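Night Receptionist, Drosance Guesthouse

The Drosance has 19 rooms, one lift with opinions and a breakfast that guests drive 300 kilometres to complain about. We're after a night receptionist, 10 pm to 6 am, starting in October.

You'll check in late arrivals, fold the morning papers and explain to people from room 12 that the harbour view was always described as partial. Some French is useful. A sense of humour is compulsory, and we've stopped asking for a favourite one. 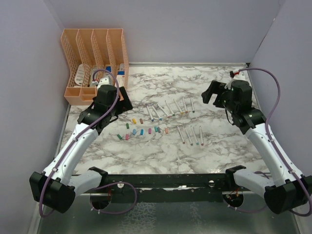 Marble-look tabletop, with the orange organizer in the corner.

Pay is $192 a shift, plus a staff meal and as much coffee as your cardiologist allows. Parking is free if you can find any.

Send a résumé and a short note on the worst hotel you've ever stayed in to Rahel Rainer, front office manager, 328 McGrath Street. If it was ours, apply anyway.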